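Cereal for dinner, yes or no

jimar_11
Posted Sunday
My sister says cereal stops being food at 10 a.m. I had it at nine last night and slept like a baby.

rtolentino
It's food. It is not dinner. Dinner involves a decision.

jimar_11
I decided on the raisin kind.

Leonora B.
30 years of marriage and we do this every Sunday. Add a banana if your conscience hurts.

rtolentino
A banana makes it breakfast twice.

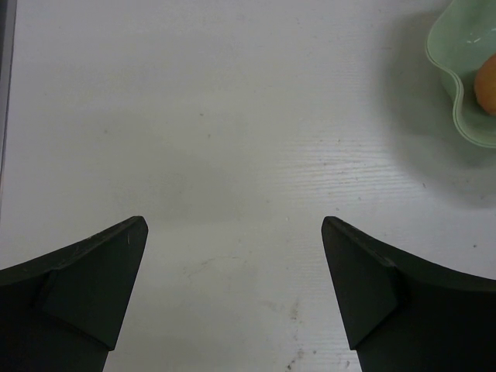

Silvia M.
Member - 1,043 posts
Soup bowl or cereal bowl? I use the light green one for both and I'm with Leonora. Toast on the side, though - otherwise I'm back in the kitchen by 11.

rtolentino
Toast I'll allow.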